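Teaching a Planner What a Shelf Looks Like

The hardest part of restocking a store shelf is rarely the arm. At Postlow, the software group led by Samran Rojanasak has spent most of its effort on the step before any motion begins: deciding which packet to take, and where it should go.

The group's planner, named Trurkadier, receives a new estimate of the shelf 20 times per second. Soft goods make that estimate difficult. Clear wrapping reflects the store lights, and two packets lying together may be read as one.
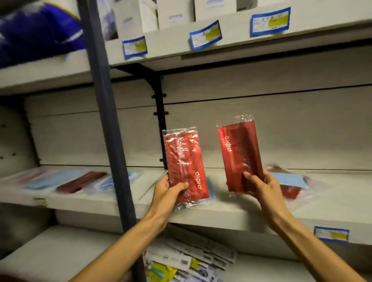
Mr. Rojanasak's team therefore treats each item as a range of possible outlines – a choice that slows planning but reduces failed grasps. The perception model was trained on 740 short recordings of people handling goods by hand, each divided into reach, grasp, lift and place.

Vichien Sitthichai, who maintains the labeling tools, considers the divisions between those stages the most valuable part of the data. Two reviewers mark them separately, and any difference of more than eight frames is returned for a second reading.

The next release will add a check on hand order, so that a two-handed task is planned as a single action. Trials are to begin in January at the Wragg store, on the aisle used for small household items.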